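How to Pack a Cold Lunch for a Whole Office Floor

Every month I prepare lunch for my colleagues at Gestier. We are 50 people on the floor, and the first time I did it I finished with soft bread and a very tired back. After a few seasons I have a routine, and in September two new colleagues asked me to write it down. It is made for cold food only. If you want to serve soup, you need a different plan.

What you need

Sandwich bread with a firm crumb, butter or another spread with fat, two or three fillings, foil containers, clear bags for the dry snacks, and several baskets or trays. My budget is 780 for one lunch, in our currency, and I keep a small part of it for fruit, which I buy last.

Step 1. Ask before you buy

Send one short message a week before. Ask only two things: what the person cannot eat, and if the person will be present. When I asked also for favorite fillings, I received long letters. Bronisława Ostrowski wrote to me a full page about pickles.

Step 2. Choose fillings that can wait

Egg salad, hard cheese, roasted pepper paste and thick bean spread stay good in the refrigerator overnight. Fresh tomato does not, because its juice goes into the bread. If you want tomato, cut it in the morning and put it between two leaves of lettuce. Salt the filling a little more than you think is correct, as cold food tastes weaker.

Step 3. Protect the bread

Spread the butter to the very edge of both slices. A thin layer is enough, but there must be no empty places. Put the filling in the center first and push it outward with the back of a spoon. Leave a finger of space on each side, then press gently with a flat hand.

Step 4. Pack by height

Put the heavy things into the low baskets and the light things into trays. Foil containers travel best when the basket is only a little larger than they are. Dry snacks go into clear bags, so people see what they take without opening everything. A tiered rack is good for sandwiches when the table is small.
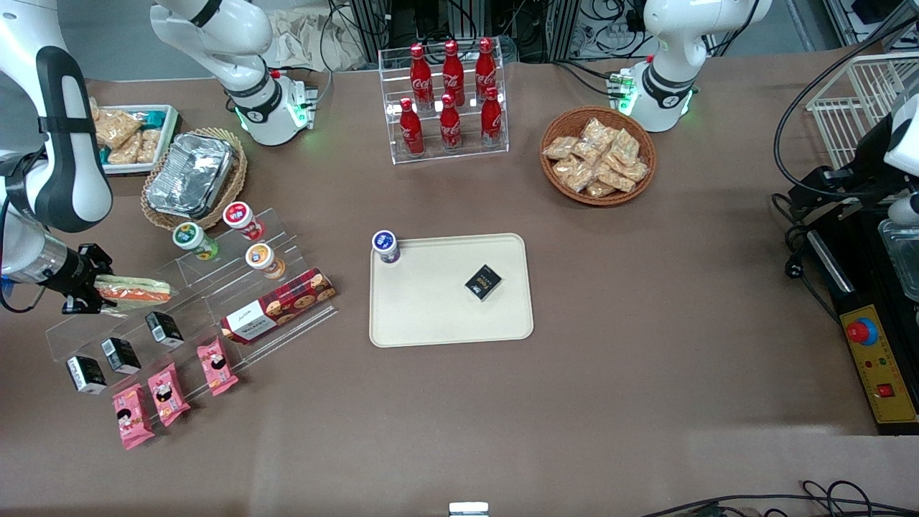

Step 5. Set the table from the back

Start with the side that is far from the guests and come toward the front. Sandwiches without meat should have their own place, with a card that can be read while standing. I write the cards by hand with a thick marker. Weronika Krawczyk prints hers, and they are more beautiful, but mine are ready faster.

Step 6. Keep the time

I take the cold food out 20 minutes before lunch and not earlier. Whatever has been on the table for two hours I throw away, also when it looks fine. Keep half of the sandwiches in the refrigerator and bring them when the first half is almost finished.

If something is left

Closed bags of snacks can go back to the cupboard. Unused bread I freeze in slices, with baking paper between them, and I use it for toast on Wednesday.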